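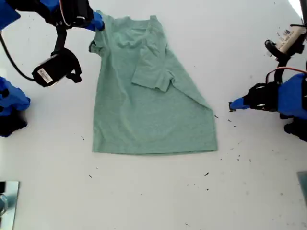 One sleeve in, one still thinking it over.

I've come around to a very unpopular view in my house: T-shirts should be folded slowly, on a table, and most other things shouldn't be folded at all.

My sister-in-law Róisín Brophy got me started. She does the fold-in-the-air thing, chin on the collar, snap snap, next. It's fast, and her drawers look like a yard sale at closing time. I did it her way for 17 years! Then I tried laying each shirt flat and bringing in one sleeve before worrying about the other (I know, thrilling stuff), and my shirts started coming out of the drawer looking like something I'd want to wear to work.

A clear table is most of it. The bed is too soft and the couch is where the dog is. You want something hard and pale, so you can see what the fabric is doing and spot the lint before it ends up back on your shirt.

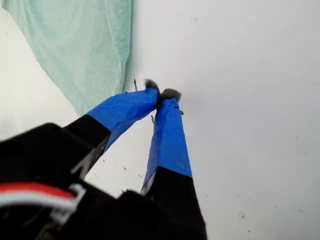
Gray fuzz at the fingertips, up close.

Now, the second half of my view, the part that gets me in trouble. Towels and cleaning cloths don't need folding. Liam Gallagher, who I've shared a laundry room with for 2 years, squares up every last rag, corners matched, and then grabs one to wipe up coffee -- and there goes all that work. 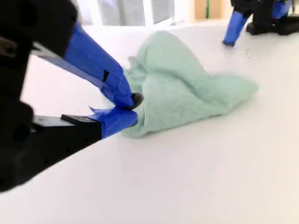 A cloth in a heap dries a counter as well as one in a neat little square. Pick it up by a corner, give it a shake, drop it in the basket under the sink. I put the minutes I save into the shirts, and Liam can keep his rags in a tower if it makes him happy.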